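Household Tips: Setting Up a Study Corner for a Student Who Learns Differently

Most homework trouble at home starts with the room. The light is wrong, the pencil case is upstairs, the instructions were on a sheet that is now under the cat. The tips on this page are for households with a student who has dyslexia, dyspraxia, ADHD or something similar. Most of them cost little and can be done in an afternoon in August, before the school year gets busy.

The table

Pick one table and keep it. The kitchen table is fine if it is clear at the same time every day. Feet should reach the floor. If they don't, tape a few old phone books or a sturdy box together and use that as a footrest.

Students with dyspraxia often push the paper around while they write. Cut a piece of nonslip shelf liner to the size of a placemat and lay it under the notebook. Wash it in the sink with dish soap when it stops gripping, and let it dry flat.

A slanted surface helps some writers. A wide three-ring binder laid on its side, rings away from the student, gives a good slope. Put a strip of masking tape along the low edge if the paper slides down.

Light and glare

Put the lamp on the side opposite the writing hand. Shiny white paper under a bright bulb is hard on many readers, so try cream or pale blue printer paper. Ask the student which color is easier to read and don't argue with the answer. If you print worksheets at home, use a plain font at 12 or 14 point and leave extra space between the lines.

Noise

Run the dishwasher after homework. A rug under the table cuts down on chair scraping, and felt pads on the chair legs do nearly as well. Pads wear out over a winter. Pull the old ones off with a butter knife, wipe away the glue with rubbing alcohol and stick on new ones.
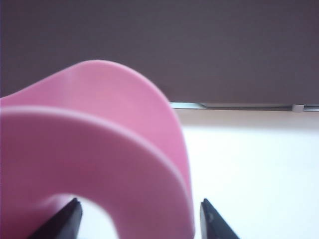

Soft curves in pink.

Keeping supplies in one place

Use open containers. A student who forgets what is behind a lid will not go looking for it. One cup for pencils, one for markers, one tray for paper. Anything that doesn't get used in a month goes back to the closet.

Label with a word and a small drawing. Clear packing tape over a paper label will last for years on a plastic tub. On wood it pulls the finish, so tie the label on with string.

Margus Uibo wrote in with this one: buy two of whatever gets lost most. In his house it was the calculator. One stays in the backpack and one stays on the table, and neither travels.

Time

Wall clocks with hands work better than phones for showing how much time is left. Use a dry-erase marker on the glass to shade in the work period, then wipe it off with a tissue. Test a corner first if the cover is plastic. Old marker stains come off if you draw over them with fresh marker and wipe right away.

Break the work into pieces of 12 minutes or so for younger students. Set a kitchen timer and stand up when it rings. Water, a lap around the yard, back to the chair.

Instructions on the wall

Write out the steps for packing the school bag and hang them by the door at the student's eye level. Three to five steps is plenty. Longer than that and it becomes wallpaper.

1. Homework in the blue folder
2. Folder in the bag
3. Lunch from the fridge
4. Bag on the hook

Change the paper color when the list stops getting noticed.

Pencils, pens and scissors

Wind a rubber band around the pencil just above the sharpened part if fingers slip. Short, fat pencils are easier for small hands. For scissors, sharpen a dull pair by cutting through folded aluminum foil several times, then wipe the blades. It won't save a really bad pair. Left-handed students need left-handed scissors, and it is worth keeping them in a separate cup.

Erasers that smear can be cleaned by rubbing them on a piece of fine sandpaper. 600 grit is smooth enough not to chew up the corners.

Reading aloud

Agnese Eglītis keeps a ruler-sized strip of cardboard in every library book. Slide it down the page under the line being read. Cereal box cardboard is the right weight. Cut it a little longer than the page is wide so there is something to hold.

At the end of the week

Empty the bag onto the floor together. Sort into keep, sign and recycle. Wipe out the bottom of the bag with a damp cloth, sharpen the pencils and put the spare calculator batteries back in the drawer.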